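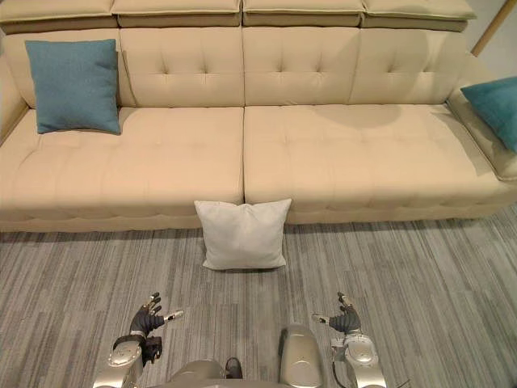
A white pillow waits on the carpet in front of the sofa, with the machine's hands up on either side.

GANDOTERO — The state of the art in household help spent part of a December morning in front of a cream sofa, considering a pillow.

The pillow was a chore on the list at Sotorum, a small outfit that tests home robots for companies hoping to sell them. The list has 10 jobs, all of the kind a reasonably bribed child can do before breakfast: put the cushions back, bring a cup to the sink, hang a towel so that it stays hung. A machine passes a job when it manages it eight times in a row without help. So far the best score on the full list is 2.

"People see a robot do a backflip and assume the dusting is handled," said Ileana Dinu, who runs the trials. "A backflip is the same every time. A cushion has moods."

Her team has logged 278 attempts at the sofa job alone since the fall. The rules are plain. Every pillow has to end up on the seat, upright or close to it, and nothing that started on the sofa may finish on the floor. That second rule was added after the first week.

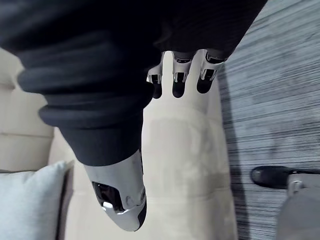 Soft things are the trouble, Dinu said. A box has edges and keeps them. Fabric gives way when it is squeezed, folds over a sensor, and looks different from every side, and a hand that closes a little too early gets a corner and then nothing. Reaching across a deep seat is another matter again. People do it by planting a knee on the sofa, a technique that is not yet on offer.

Speed is the other sore point. Sotorum gives each attempt a limit of around 10 minutes, and Dinu admits that most visitors stop watching well before that. One sales director asked whether the video could be played faster. It could, she told him, but the sofa would still take just as long.

The makers are more cheerful. Antunes, which wants to lease its machines to furniture showrooms, argues that straightening displays after closing is the perfect first job, as there is all night to do it and no customer sitting on the merchandise. Flullusero is aiming for the home and says a tidying model will be ready "soon," a word it also used last December.

Dinu expects the cushions to be solved before the towel, and the towel well before anything involving a fitted sheet. Her own living room, she said, is done by hand — usually when someone is already at the door.

The next round of trials adds a blanket.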